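Course notes, unit 2: Wood as a material
Instructor: Banafsheh Talebi

Reading for this unit is the Roltau packet, first half. Bring the packet to the workshop session as well, since we will use the tables at the back.

How a tree makes grain

A tree adds one layer of new wood under the bark each growing season. In places with a clear winter, the layer has two parts. The early part grows fast in spring and has large, thin-walled cells. The late part grows slowly in summer and has small, thick-walled cells, so it looks darker in many species. One light band and one dark band together make a year.

Most of the cells run up and down the trunk. When we talk about grain direction we mean the direction of these long cells. Splitting a log with an axe follows them. Cutting across them takes a different kind of saw tooth.

Three ways to cut a log

Plain sawn (also called flat sawn). The log is cut straight through in parallel slices. It wastes little wood and gives wide boards. The face shows arches or long wavy lines. These boards tend to cup as they dry.

Quarter sawn. The log is first split into quarters and each quarter is cut so that the rings meet the face at close to a right angle. The lines on the face are straight and fairly even. In oak you will also see the rays as shiny flecks.

Rift sawn. The rings meet the face at an angle between the other two. It gives straight lines without the flecks and wastes the most wood.

Moisture and movement

Wood takes in water from the air and gives it back. It swells and shrinks across the grain far more than along it. A tabletop that is 900 mm wide needs room to move across its width, and very little along its length. This is why solid tops are held with slotted screws or buttons. Gluing a solid top firmly to its frame on all sides usually ends in a crack.

Movement is also larger around the rings than from the center outward, so a plain sawn board changes width more than a quarter sawn board of the same species.

Before cutting, let boards sit in the workshop until they stop gaining or losing weight. Weigh the sample, write the figure on the end in pencil, and weigh it again at the next session.

Reading a surface

Look at the end of the board first if you can get to it. The curve of the rings tells you how it was cut. If the ends are hidden, use the face. Straight, even lines suggest quarter or rift sawing. Lines that wander or spread apart suggest plain sawing, or a board taken near a knot or a bend in the trunk. Color alone is a poor guide to species, as stain and age both change it.

For January

Finish exercise 9 and hand it in with your weight readings. Sketch the grain on one face and one end of your sample. 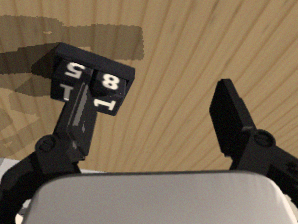 Fig. 2. Wood grain in a computer-rendered surface, with thin brown streaks between paler bands.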